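How a Robot Arm Learns From Examples
Robots and Machines, Part 4
Reading level: ages 9 to 12

A robot arm does not know what a bowl is. It has motors, joints and a gripper, and it has a computer that tells the motors how far to turn. To pick up a bowl, the computer must be given either exact instructions or a large number of examples. This page is about the second method.

The work is done in a small play kitchen at the Nalen workshop. 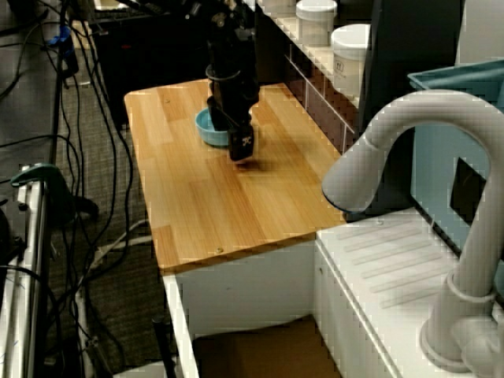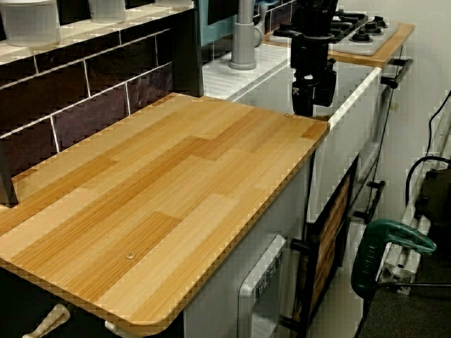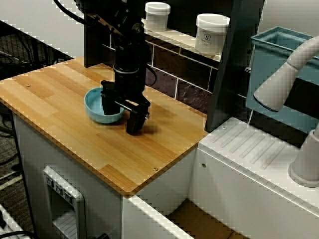
What is an example?

An example is a record of one try at a task. At Nalen, one task is "move the bowl to the other end of the table." A person guides the arm through the whole job. While the arm moves, the computer saves two kinds of information:

Pictures from the cameras.
The position of every joint, and how far apart the gripper fingers are.

The two kinds are saved together, many times each second. When the computer looks at the record later, it can match each picture to what the arm was doing at that moment. One complete record is called an episode.

Who moves the arm?

The person is called the operator. The operator holds a controller, and the arm copies the movements of the operator's hand. If the hand goes down, the arm goes down. If the operator squeezes the trigger, the fingers close.

This is slower than it sounds. Lwazi Shezi has been an operator at Nalen since June. On his first day he recorded 60 episodes. A normal day is now 200. His best day so far was 273.

How does a gripper hold a bowl?

A gripper with two fingers can pinch a bowl by its rim. One finger goes inside the bowl and the other stays outside. Then the fingers close. You can try this with your own thumb and first finger and a plastic bowl. Notice that the bowl tips if you lift it too fast.

The operator has to stop the fingers at the right height. If they are too high, they close on air. If they are too low, they press on the table.

Why are so many examples needed?

Suppose the bowl was in the same place in every episode. The computer could learn to send the arm to that place every time. If you then moved the bowl a short distance, the arm would miss it.

So the operator changes things between episodes:

The bowl starts in a different place.
The arm starts at a different height.
Sometimes the lights are turned down.

The changes are written on a chart called the Zapata sheet. Each row of the sheet is one starting setup. The operator works down the rows and marks each one when it is finished.

What happens to mistakes?

Some episodes go wrong. The bowl slips, or the operator bumps the table. Each episode gets a label, either "success" or "failure." Failures are kept in a separate folder. In one set of 213 episodes, around a tenth were failures.

Episodes in which the operator first misses the bowl and then gets it on a second try are labeled "success." They show the computer how to recover from a miss.

What does the computer do with the examples?

The computer runs a program called a model. The model looks at a picture from an episode and guesses how the arm should move next. Its guess is compared with what the operator did. If the guess is wrong, the numbers inside the model are changed a little. This is repeated a very large number of times and is called training.

After training, the model is tested. The operator puts down the controller, and the model moves the arm by itself. The bowl is placed in spots that were not used in the examples.

Words to know

Episode: the record of one try at a task.
Gripper: the part at the end of the arm that holds things.
Joint: a place where the arm can bend or turn.
Model: the program that learns from the examples.
Operator: the person who guides the arm.

Try it yourself

You need a partner, a plastic bowl and a scarf. Cover your partner's eyes with the scarf. Guide your partner's hand to the bowl using only the words "left," "right," "forward," "back," "down" and "close." Write down every word you say. Move the bowl and read out the same list again. Measure how far your partner's hand ends up from the bowl.

Next: Part 5, How Robots Use Cameras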